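Prieto gripper kit from Tranduten: my review after 4 weeks

I'd been eyeing the Prieto for ages, and when my arm's old gripper finally stripped a gear (RIP) I caved and ordered one. It cost me $300 with the wrist camera bundled in, and it showed up in a box big enough for a toaster.

Setup
Bolting it on was easy, but the cable clip is fiddly and I dropped the tiny screw twice. The software found the gripper right away. The printed guide skips the camera settings completely, so go straight to Han-gyeol Wi's write-up on the Tranduten forum, it's so much better!

Picking things up
I love the pointy black fingers. They close evenly, they're gentle on soft stuff, and they get down into a bowl without bumping the rim much (my old flat ones were hopeless at this). Heavy mugs are another story, so keep your expectations low there.

The camera
Good view of both fingertips, nice and wide. It does smear when the arm moves fast, and bright backgrounds go pure white. I've turned my speed down and I can live with it.
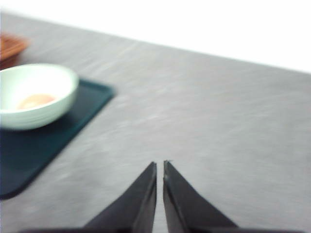 Would I buy it again?
Yep. Four stars, and I'd add the last one for a better cable clip. Spare fingers are sold separately and I've already got a set in my cart.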